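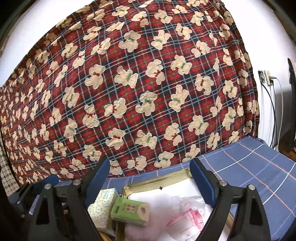

Ticket: hand-held gripper, pads slip on soft packets
Category: Hardware > Grippers > Fingers and pads
Opened by: Petro Kobzar
Status: Waiting for supplier

Petro Kobzar, first message

Hello. I am comparing two sets of finger pads on the Haletti hand-held gripper, and I have a problem which I cannot explain. With the blue rubber pads the gripper holds a tissue box well, but the soft things slide out when I lift them from the tray. The worst is the pocket tissue packet. It is smooth and it changes its shape when the fingers close.

What I have done until now:

- 24 lifts of the box with the blue pads, no drops.
- 24 lifts of the green tissue packet with the blue pads, 19 drops.
- The same packet with the old gray pads, 24 lifts, 2 drops.

I expected the opposite result, as the blue rubber is softer to touch. The fingers are the black ones with the triangular cutout. I did not change the screws or the linkage between the two sets. The controller is Cernico, with the grip limit at 70 percent.

Is it possible that the blue pads are mounted on the wrong side? They look symmetrical to me, but I have no drawing.

Nikau Maihi

Hi Petro, thanks for the numbers. The blue pads can't go on the wrong side, left and right are the same part. Three questions:

1. Did you wipe the pads before the first lift? They come with a thin layer of release powder.
2. Do you approach the packet from above, or at an angle?
3. Does the tray move when you close on something near the rim?

Petro Kobzar

Thank you for the fast answer.

1. No, I did not know about the powder. I wiped them now with a damp cloth and let them dry for one hour. Then I repeated the packet: 24 lifts, 11 drops. So it is better, but still not good.
2. At an angle, because the packet leans on the box and I want to keep it like this. A flat packet on an empty table is too easy and it tells us nothing about a real bedroom.
3. Yes, a little. The tray is shallow metal and it stands on a bedsheet, so there is nothing hard under it. When one finger touches the rim, the tray turns and the packet turns with it. I did not count these as separate drops, maybe I should.

Also I noticed that the paper in the tray travels together with the packet. I fixed it with tape at two corners for the next series.

Sreekumar Amin

Jumping in from the controller side. At 70 percent the Cernico stops closing when the motor current goes up, and a soft packet makes the current go up slowly. It can stop too early. Please try the "soft object" profile, or set the hold time to the longest value. Keep the speed as it is, otherwise we compare two things at once.

Petro Kobzar

I tried both, separately, with clean blue pads and the paper taped.

- Soft object profile: 24 lifts, 6 drops.
- Longest hold time, normal profile: 24 lifts, 9 drops.

Then I looked at the fingers from the side while closing on a pencil. The pads do not meet flat. The lower edges touch first and there is a small gap at the top - the thickness of a sheet of paper, perhaps two. With the gray pads I cannot see this gap. I think the blue pads are a bit thicker at one end.

I have not yet repeated the clear plastic bag and the thin wooden stick. The stick I will do last, it needs a pinch at the very tip and the gap will disturb it.

Ngaio Partington

Confirmed on our side. I measured a spare set from the same box and the thickness is not even from one end to the other. Clonside molds these for us and I've sent them the measurements. Until the new ones arrive, use the gray pads for anything soft and keep the blue ones for boxes. Please don't sand them, Petro. The surface gets shiny and the grip becomes worse.

Petro Kobzar

Understood, I will not sand. I continue with the gray pads and the soft object profile, and I will write the bag results here. Please leave the ticket open until I can test the new blue pads on the same tray.

5 replies in the last month
3 people follow this ticket
Shares: 2

Related tickets
Tipoki wrist camera loses focus at short distance
Cernico: grip limit resets after power off
Gray pads, where to order single pieces
Left finger closes later than right finger
Haletti handle: trigger does not return fully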